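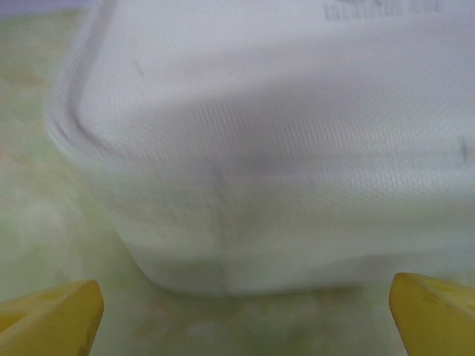 How to Separate Operating Profit From One-Time Gains in an Earnings Release

The net income figure at the top of an earnings release combines results from running the business with results from events that may not happen again. The steps below split the two using only the release and the quarterly filing. A spreadsheet and an hour are enough for most small and mid-size companies.

The worked figures use Nernico, a regional distributor of kitchen supplies. All amounts are in thousands of dollars unless noted.

What you need

The earnings release, with full tables
The quarterly or annual filing, including notes
The same two documents for the year-ago period

Do not work from a news summary. Summaries tend to quote the adjusted number and drop the table that explains it.

Step 1. Copy the income statement as reported

Enter every line from revenue down to net income, with the current period in one column and the year-ago period in the next. Keep the company's own labels. Leave a third column blank for adjustments and a fourth for the result.

Check that your subtotals match the printed ones. Rounding may leave a difference of one in the last digit. Anything larger is a typing error or a missed line.

Step 2. Start from operating income

Find operating income and work from there. Interest and taxes depend on how the company is financed and where it files, and they are handled in Step 5.

Some companies do not print the subtotal. In that case take revenue, subtract cost of goods sold, then subtract selling, general and administrative expense, depreciation and any research cost shown on its own line.

Step 3. List the unusual items

Search the notes for these terms: restructuring, impairment, gain on sale, settlement, reserve release, inventory adjustment, change in estimate. For each hit, record the amount before tax, the line it sits in and the page number.

Nernico had two. It booked a gain of 3,000 on the sale of its Marulanda warehouse, included in "other operating income, net." It also recorded severance of 900 inside selling, general and administrative expense. The gain appeared in the release. The severance appeared only in the notes.

Step 4. Reverse each item

Remove gains by subtracting them. Remove charges by adding them back.

Reported operating income: 7,400
Less gain on warehouse sale: (3,000)
Plus severance: 900
Operating income, adjusted: 5,300

The year-ago figure, with no unusual items, was 5,800. Reported operating income rose by 1,600. Adjusted operating income fell by 500.

Be strict with charges. If a company has reported restructuring costs in most of the past several years, leave them in. Ekaette Usman, who covers distributors at Clarura, applies a cutoff: a charge that shows up in more than 2 of the last 5 years stays in operating cost.

Step 5. Check below the operating line

Look for gains on debt retirement, changes in the value of warrants and tax benefits. The last one matters most. A company returning to profit after a run of losses may release its valuation allowance, and that release can exceed the rest of the year's income.

Compare the effective tax rate with the statutory rate. Nernico's effective rate was 9 percent. The tax note traced the gap to a partial allowance release, so the adjusted column uses a normal rate instead.

Step 6. Split the change between sales and costs

Compute gross margin and SG&A as a percentage of revenue for both periods. If revenue is flat and SG&A has dropped, the improvement came from cuts. Read the discussion section to see what was cut – closed sites and reduced head count carry forward, while delayed maintenance or advertising usually comes back as a later expense.

Gilberto Arango's Hostoment template adds a row for same-location sales at this point. Use it if the company reports the figure.

Step 7. Compare with cash

Pull cash from operating activities and take out changes in receivables, inventory and payables. The remainder should move in the same direction as the adjusted figure. If it does not, return to Step 3 and look for a non-cash item you missed.

Common errors

Mixing pre-tax and after-tax amounts in the same column
Removing a gain from revenue when it was booked in other income
Using the company's adjusted figure as the starting point, then adjusting it again
Comparing an adjusted current period with an unadjusted prior one

Save the page numbers with the spreadsheet. Prior-period figures are sometimes restated, and the references make it easier to find which line moved.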